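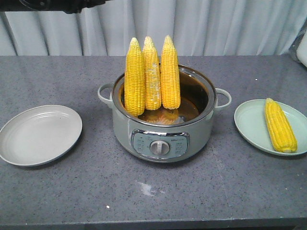

台面抓放工位的采购与预算:从任务清单到验收

适用范围

本文写给准备搭第一个台面机械臂工位的小团队,任务以厨房类抓放为主,比如把玉米、土豆、碗碟在锅和盘子之间搬来搬去。工业产线的选型不在讨论范围内,双臂和移动底盘也不涉及。文中价格是我们给Kudmont项目采购时的实付价,含税,不含人工,各地报价会有出入,请当作量级参考。

开始之前需要准备:一份任务清单、一把卷尺、一台厨房秤、一张空白表格。询价放到第三步再做。

第一步:把任务写成清单

每个任务写一行,包含四项内容:拿什么,从哪里拿,放到哪里,什么算完成。写到能让另一个人照着用手做一遍为止。

“整理餐具”这种写法没法用来选型。“从右侧盘子里拿起一根去皮玉米,竖着放进电煮锅,玉米尖朝上,松手后不倒”就可以。从后一句里能直接读出几条硬要求:夹爪要能夹住一根玉米,手腕要能把横着的东西转成竖的,手臂末端要能抬到锅沿以上再加一整根玉米的高度。

最后这一条漏掉的人最多。很多人量了锅高,没有加上物体自身的长度,等手臂到货才发现竖着放的时候肘部已经顶到极限。请把“锅沿高度、物体长度、夹爪长度”三个数加起来,再留一掌宽的余量,写进表格的“最低抬升高度”一栏。

清单里的任务按先后排好。第一批只做两到三个,预算也只按这几个任务做。后面想加的任务单独列一页,标明会多出哪些设备,不要混进第一批。

第二步:量台面,称物体

先量台面的宽和深,再量后方有没有墙、帘子或柜子。手臂向后收肘时会占用后面的空间,软帘子问题不大,硬墙就要把底座往前挪,前方的可用范围随之变小。

把所有容器按实际摆法放好,锅在中间,盘子在两侧。从计划安装底座的位置量到最远的盘子的外沿,这个数是“最远水平距离”。注意厂家标的工作半径一般是手臂完全伸直时的数,伸直以后手腕姿态基本没有选择。我们的做法是拿标称半径打七五折,折后仍大于最远水平距离才列入候选。

称重时要称最重的那件,同时把夹爪和线缆的重量一起算进负载。食材类物体单件一般不重,真正吃掉负载的是夹爪本身。任务里如果有端锅这一项,请单独评估,装了水的锅和一根玉米完全是两个级别的手臂。我们在第一批里把端锅删掉了,手臂因此降了一档。

还要记录物体的表面情况。玉米粒之间有沟,夹持时摩擦尚可,但粗细不均,同一批里能差出不少。粗的一头和尖的一头各量一次,夹爪的最大开口按最粗的那根来定。

第三步:列设备,分三档询价

设备表分成下面几类。每一类都要填,即使打算用旧的,也把型号写上,金额填零。

手臂与控制器
询价时确认三件事:控制器是否包含在报价内,软件授权是一次性的还是按年,国内有没有备件。我们拿了三家的报价,最后买的是Flallby的六轴臂,选它的原因是控制器可以放在台面下面,线从侧面走。若你的台面下方有抽屉,先确认抽屉还能不能拉开。

夹爪
夹爪容易被当成配件随便带一个。建议把它和手臂分开比价。我们用的是Jostitz的平行夹爪,另外买了两副软指垫。指垫是消耗品,第一次下单就把备用的一起买齐,单独补货的运费比指垫贵。

相机与支架
至少要有一台固定相机看到整个台面,安装在台面侧面或上方。采购时把支架、延长线、供电和存储一起算。我们这一类合计3,913元,其中支架和线材占的比例比预想的高。支架不要选桌面夹持的便宜款,手臂一动,台面会抖,相机跟着抖。条件允许就固定在墙上或独立立柱上。

安全
急停按钮、台面边缘的警示贴、电源总开关。使用电煮锅这类带电器具的,锅和手臂要接在不同的插座上,各有各的开关。做抓放练习时锅可以不通电,但插座要先规划好,以免以后改线。锅里要装液体的任务,控制器和插线板一律离开台面,线缆走在溅不到的一侧。

道具与耗材
锅、盘子、食材、抹布、收纳箱。这一类金额小,但很容易漏。我们第一批花了1,134元,含一只电煮锅、几只不同颜色的盘子和备用件。盘子建议买颜色有差别的,写任务时可以直接说“放到绿盘子里”,操作员和标注的人都不会弄错左右。同款锅和盘子至少各备一只,型号停产后再找一样的很费时间。

运输与安装
手臂的包装箱往往比电梯门宽。询价时索要外箱尺寸。我们的渠道商是Chatzigeorgiou,安装费按次收,改一次底座位置就要再付一次,所以底座位置在安装前就要定死,用胶带在台面上贴出来。

每一类都向供应商要三档价格:够用的、合适的、以后不想再换的。三档并排放在表格里,超预算时只在同一行里左右移动,不要整行删掉。

第四步:用手走一遍流程

下单之前,把台面按计划摆好,由一个人只用拇指和食指模拟夹爪,把清单上的任务逐条做一遍。另一个人站在相机的位置,用手机看画面。

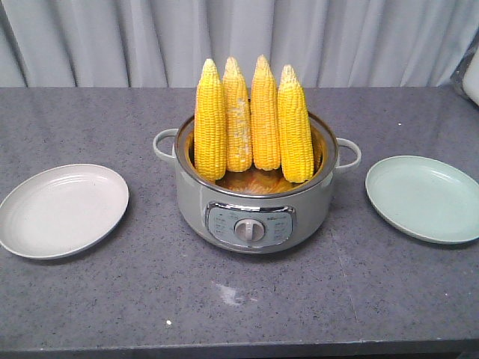

几根玉米并排竖在锅里时,相邻两根之间几乎没有空隙,两指夹爪要从侧面伸进去就很困难。遇到这种情况有三种处理方式,费用各不相同:

一、换更薄的指尖。费用最低,但薄指尖夹重物会变形,要和前面称的重量对一下。
二、改变抓取顺序和方向,从最外侧一根开始,沿锅沿方向夹。不花钱,但手腕需要多转一个角度,回到第二步重新核对工作范围。
三、换口径更大的锅。锅很便宜,但锅大了,盘子就要往外挪,最远水平距离又会变。

我们选了第二种,同时把薄指尖列进备用采购。请在买夹爪之前做这一步,夹爪拆封后多数渠道不退。

模拟时顺便看相机角度。固定相机在侧面时,锅身会挡住锅里靠下的东西,只能看到露出锅沿的部分。如果任务要求从锅底取物,就要加一台俯视相机,或者在手腕上装一台。腕部相机的重量同样计入负载。反光也要看一下,锅的金属边在顶灯下会有亮斑,换个灯位通常就够,不必为此升级相机。

第五步:估耗材和工时

设备价格是一次性的,耗材和工时会一直发生,预算表里要单独占一页。

先定采集或测试的次数。我们第一批每个任务做200次,三个任务排在同一个台面上。食材在反复夹取之后会掉粒、变软,表面发干后摩擦也会变,所以需要定一个更换标准,写在墙上。我们的标准是:夹持面上出现明显压痕或缺粒就换。仿真食材耐用,价格也稳定,但重量和手感与真的有差别,建议两种都买一些,调试用仿真的,正式记录用真的。

工时按实际动作加复位来算。复位指的是把玉米放回盘子、把锅摆正、擦台面。很多计划只算了手臂动作的时间,复位这一段整个漏掉,排期一开始就不够。我们第一批总共排了72个工时,含调试,不含安装。如果需要两人同时在场,一人操作一人复位,工时要翻倍填。

清洁也算在工时里。台面上的水渍和碎屑会留在画面里,每组开始前擦一遍,抹布和清洁剂列入耗材。石纹台面上的小颗粒很难用肉眼发现,用手掌抹一遍更可靠。

第六步:留余量,排付款

预备金按设备总额的一成五留。它只用于三种情况:到货后发现尺寸不合、消耗品超用、返修期间的替代设备。想加新任务不能动这笔钱。

付款顺序建议如下:

1. 先买道具和耗材。金额小,到货快,第四步的模拟要用。
2. 再买相机和支架。手臂没到之前可以先把画面调好。
3. 然后买夹爪,确认接口型号和手臂一致。
4. 最后买手臂。手臂的交货期通常最长,合同可以提前签,尾款放在验收后付。

手臂和夹爪来自两家时,法兰转接件由谁提供要写进合同。我们第一次就漏了这一项,夹爪到货后等了两周转接件。

第七步:验收

验收用第一步写的任务清单,不用厂家的演示程序。每个任务至少连续做十次,记录失败的位置和姿态。以下几项当场核对:

手臂末端在最远的盘子外沿处,能否保持夹爪竖直向下。
夹着最长的物体越过锅沿时,有没有余量。
急停按下后夹爪是保持还是松开,与合同写的是否一致。
手臂全速运动时,相机画面有没有抖动。
锅的手柄会不会挂到线缆。

有一项不通过,尾款就先不付。验收记录和报价单、合同放在同一个文件夹里,第二批采购时直接在上面改。

常见问题

能不能买二手手臂?
可以,但要问清控制器的固件还能不能升级,以及关节有没有更换记录。二手手臂省下的钱建议全部放进预备金。

台面要不要专门定做?
第一批不用。现成的厨房台面只要承重够、不晃就行。底座的固定方式要提前想好,石材台面打孔后无法复原,可以先用独立底座架放在台面后方或侧面。

预算只够一半怎么办?
减任务,不要减相机支架和急停。只保留一个任务时,手臂往往可以降一档,夹爪也不必买可换指尖的款式。剩下的任务留在单独那一页里,等第一个任务验收通过后再重新询价。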